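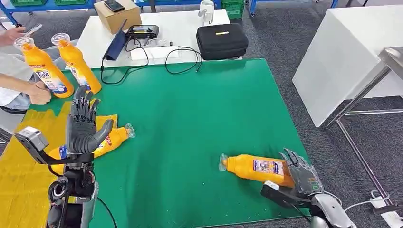

## Thursday, bottles again

20/04/2023

My shoulders ache in a way I'd forgotten they could, and I blame laundry detergent entirely. Emlyn had me driving both hands for most of the day, and by teatime I was reaching for my mug with that silly slow curl of the fingers you get into after hours of showing a robot how to hold things.

The job is picking up a bottle that's lying on its side and standing it up on the green mat, which I could do half asleep with my own hands (and I daresay I have, many a Sunday evening). Doing it through somebody else's fingers, so to speak, is another matter. The right hand is a dear. You bring it over the bottom end, let the fingers wrap round, and there you are. The left I have to talk to. I've got into the habit of holding it up out of the way, palm forward like a lollipop lady, until the right has hold of its bottle, and Jummai says that's fine so long as I do it the same way every time, as otherwise it will learn my dithering along with everything else!

I did dither, mind you. We threw away 3 good long runs before lunch because I'd changed my mind halfway down, and I felt dreadful, but Jummai only laughed and said Eirlys lost a whole morning to the same thing in October. The count stands at 3,776 demonstrations for Prumeo, and Nerys wants another 862 before she'll let anyone start on the training. I try not to think of that number as bottles.

What pleased me most was a small thing. Late on I stopped watching my own hands and simply looked at the orange one I wanted, and the next four went as sweetly as anything. Ifor says it took him weeks to get there. I was so chuffed I told Mam on the phone, and she asked whether it could do ironing.

Must ask Emlyn tomorrow about starting with the caps pointing the other way. Bath now, and the nice salts.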